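Home | Stories | People | Recipes | Archive | Contact

Setting the Table at Jitpraphai

November 11, 2024

Jirayu Phromma keeps his bowls stacked by size on a low shelf next to the back door. He has run the lunch table at Jitpraphai, a small supper club in Zetthorpe, for six years. Before that he worked in the kitchen of a hotel in Jaltmont, where he says he learned to wash up before he learned to cook.

We met in the morning, when he was getting ready for a noodle lunch. He talked while he worked and did not sit down until the rice was on.

"People ask me about the food first," he said. "I start with the table. If the table is wrong, I spend the whole lunch walking back and forth."

The club served 2,159 lunches last year. Most of them went out in stainless steel bowls, which Phromma buys secondhand when a restaurant closes. He owns 114 of them. He has tried ceramic and given it up twice.

"I broke too many. Steel gets a dent and you keep using it. My mother had the same kind in Prirkach, and I think two of those are still in my stack."

He lays a cloth before anything else goes on the table. He does not iron his cloths and is not fussy about the pattern. A few are fleece, bought one winter when the room was cold, and he found that he liked them for setting up. They are quiet. A steel bowl on bare wood makes a noise he compares to a dropped pan lid, and the room has a hard floor and a low ceiling.

"With fleece you can put a bowl down fast," he said. "Then for the meal I take it off, if it's soup. You don't want broth in it. It takes a whole day to dry."

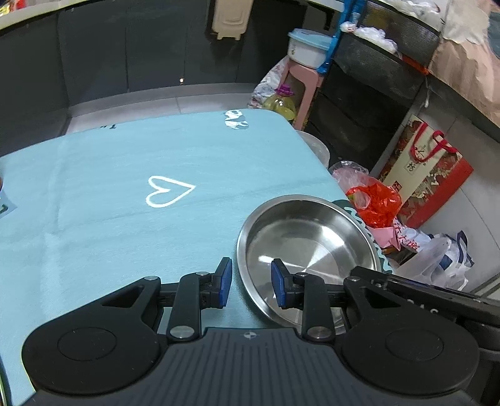

A steel bowl on the blue fleece cloth, with a teal mat partly under it and a clear plastic bowl behind.

The mats came later. Phromma used to put bowls straight onto the cloth, but guests pulled at it when they reached for things and the bowls went with it. He likes a mat with some color, so that he can find it in the drawer.

Plastic bowls are for the side items: lime, bean sprouts, chopped peanuts. He wants those to be see-through. "Then I can stand at the stove and know who is out of lime. I don't have to ask."

He is less sure about the shallow bowls. They look good and they wash easily, but a full portion of noodles cools fast in them. He uses them mainly for salads and cold dishes now. For soup he goes back to the deep ones, even though they take up more of the shelf.

The biggest lunch he has done was in May, when 207 people came over two days. He ran out of mats on the first morning and used folded dish towels instead.

"It was fine," he said. "They looked like dish towels, but it was fine."

I asked what he would buy next if he had the money. He thought about it while he rinsed a bowl – cold water, no soap, then a wipe with a dry towel.

"A second shelf," he said. "I'm keeping the spoons in a bucket."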